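Court Reporter and Legal News Writer (two positions)
Nambiar Court Bulletin -- Bredton office and courtrooms
Full time, start in August

Nambiar Court Bulletin is looking for two reporters who will follow asset recovery and financial crime cases from the first hearing until the final order. We are a small newsroom with 17 staff. Our readers are mostly lawyers, bank compliance officers and people who have a case of their own in front of the court.

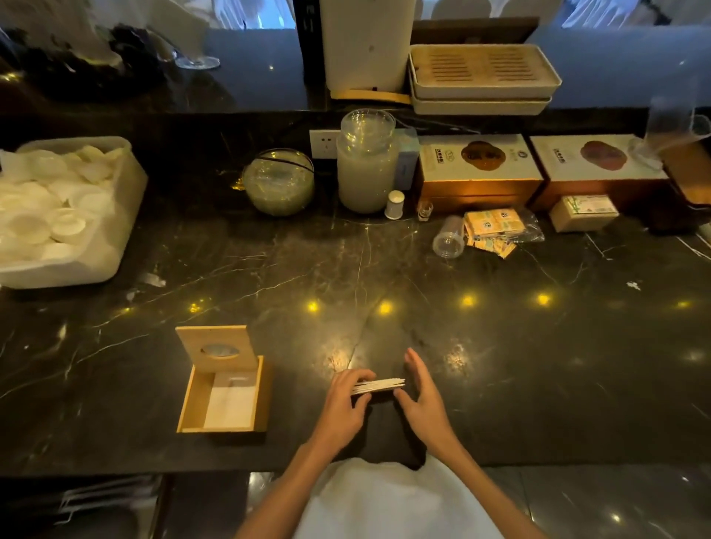
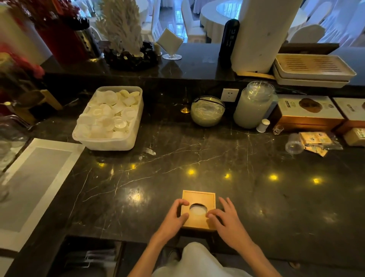

About the work

Last year we published 1,302 hearing reports. Most of them were short. A typical report says what was asked from the judge, what each side answered, what was ordered and when the case comes back. We do not write opinion, and we do not guess what a judge may decide.

You will work under Rekha Poduval, our courts editor. One of the two reporters will take over the Follano file, a long case about frozen property with 112 separate claims by creditors. The other will cover daily hearings on warrants, bail and seizure orders, together with Raghavendra Kaimal.

Your duties

- Attend hearings in person, usually three or four days in a week. The first list is called at 9:30 a.m.
- Send a first version to the desk within one hour after the hearing ends
- Read petitions, orders and bank schedules, and check each name and amount against the paper document
- Keep the case calendar up to date, also for cases which you do not cover yourself
- Work one Saturday per month on the weekly summary

What we ask

- At least two years in reporting, or in a law office where you wrote for clients
- Clear written English. It does not need to be your first language, and for many of us it is not
- Good knowledge of how a criminal case moves through the court, including what happens with property when the accused person is absent
- Notes which another person can read. We keep all notebooks, and sometimes a lawyer asks to see them
- A second language is welcome but not required

A law degree is not necessary. If you have one, please tell us which subjects you liked, as this helps us to divide the cases.

What we offer

A permanent contract after a trial period of six months, paid travel to the courts, and a training allowance of $2,000 per year which you can spend on courses or books. Salary depends on experience and we will tell you the range in the first phone call. Legal insurance for your published work is paid by us through Baletti.

How to apply

Please send a short letter, your resume and two published pieces to Deepika Krishnan at the Bredton office. If your work is not published, send two pieces of writing about a court decision, each one page long. Write "Court Reporter" on the letter and mention if you prefer the Follano file or the daily hearings.

Candidates on the short list will be invited to a half day with us. You will sit in one public hearing with Chidubem Nwachukwu and write a report after it -- this is paid, also if we do not hire you. The interview with Rekha Poduval and Luuk Van Hecke, our managing editor, is on the same afternoon.

We answer every application, normally within three weeks. Please do not send original certificates by mail.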